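4.2 Working safely beside the arm

Please read this part through once before you switch anything on, even if you have used a Fultar arm before – our house rules at Trornham are a little stricter than the ones you may be used to, and Grethe Mikkelsen will happily go over them with you.

1. Walk round the table and check that the stop button is within reach of the person supervising.
2. Set the speed limit to 300 mm per second. Please leave it there for your first 20 runs, however well things seem to be going!
3. Lay out the plates and other kitchen things, and keep your hands clear once the arm is live.
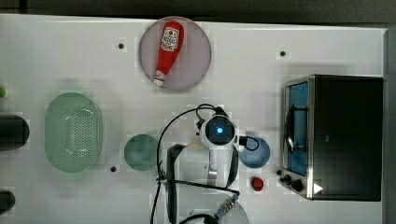
4. Run the task slowly once from start to finish, watching the cables as well as the gripper. A cable that snags on a dish can pull it a surprisingly long way.
5. If you need to move an item, pause the arm, wait 10 seconds, and only then reach in.

Note: Appliances on the table stay unplugged throughout, whatever the task is called.

Caution: Never hold the fingers open by hand while the arm has power. If something is stuck, press stop and fetch Ingvar Bach or whoever is on duty.

6. Write down any stop, even a tiny one, in the log before you start again.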